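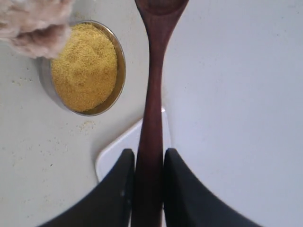
FOR IMMEDIATE RELEASE

Stirik Student Robotics Club Opens Its Kitchen Manipulation Data to Other Schools

Download: press kit (ZIP) | rules and scoring sheet (PDF)

The Stirik Student Robotics Club has released the full set of recordings from its kitchen manipulation project, together with the task sheets, the calibration procedure and the scoring rules for the Drundik Challenge, an inter-school competition that opens for registration in January.

The release contains 1,577 recorded runs. Each run covers one attempt at one task by a two-finger gripper, with video from a camera at the wrist, joint positions and finger opening. Failed attempts are included and labeled. The club did not remove runs in which an object was dropped or the arm was stopped by the operator.

Eight tasks are covered. They include picking up a utensil by its handle, moving dry ingredients between containers, stirring, leveling a measured portion and returning tools to a rack. Utensils and ingredients were bought at ordinary stores, so that other schools can repeat the tasks without special fixtures.

"Long, narrow handles gave the students the most work," the club said in a statement. "A spoon held a little off center will rotate as soon as the bowl meets resistance. Most of the spring term went into grip position and grip force – the arm motion itself was settled early."

The students wrote the control software in the Ahmadpour Laboratory course, a two-semester elective in which each team designs a task, records it, trains a controller on the recordings and reports the results. Teams are graded on documentation as well as on task completion. A controller that cannot be rerun from its written instructions receives no credit for performance.

Drundik Challenge format

Teams may enter with any arm that has a parallel or two-finger gripper and a payload suitable for hand utensils. Each team performs four tasks drawn from the published list on the morning of the event. Operators may not touch the arm or the work surface once a run has started. Spilled material is weighed after every transfer task and deducted from the score. Surfaces are not cleaned between attempts within a round.

The maximum score is 2,000 points. Half is assigned to task completion and the rest is divided between spillage, time and the written report. Ties are broken on spillage.

Availability

The recordings and documents are free for classroom and noncommercial use and can be requested through the club's page. Schools without an arm may enter the simulation division, which uses the same tasks and a separate ranking. Storage for the files is provided by Presar.

About the Stirik Student Robotics Club

The club is open to enrolled students in all grades and meets after classes during the school year. Its projects concern the handling of household objects by small robot arms.

Media contact: Press Desk, Stirik Student Robotics Club

###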